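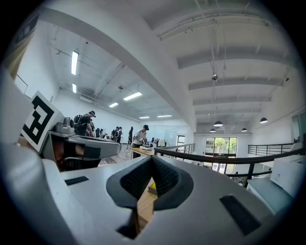 June, dye room, started a little after nine

Picked up the madder skeins where I left them, and oh, I am so pleased with the mordanting this time! Weighed out 700 grams of the Mastetti two-ply (the washed lot, still a bit greasy if you ask me, but Esben Dalsgaard says I say that about every fleece that ever came through the door) and split it into the big pot and the little enamel one. The big pot got alum at my usual strength. The little one got alum plus a pinch of cream of tartar, which I keep meaning to compare properly and never do.

Dry weights going in: 207 g for skein A, 218 g for skein B, and the rest wound into minis for the Huteo sample cards. I wanted A and B to match, but the Stevar winder was skipping again and I lost count of the turns – my own fault for chatting.

Held the bath at 150 F for an hour and then turned it off and left everything sitting in there. Last time I got impatient and let it climb, and the whole batch went brown on me, a perfectly nice brown but hardly what Mikkelsen had ordered. So, patience.

Still to do: rinse, hang in the shade, and wind off 21 minis for the cards. If anybody is in before me, please don't dump the bath! There's plenty of color left in it and I'd like to try that gray Gotland for a second dip – maybe with a splash of iron, maybe without. Lid is on, spoon is in the sink.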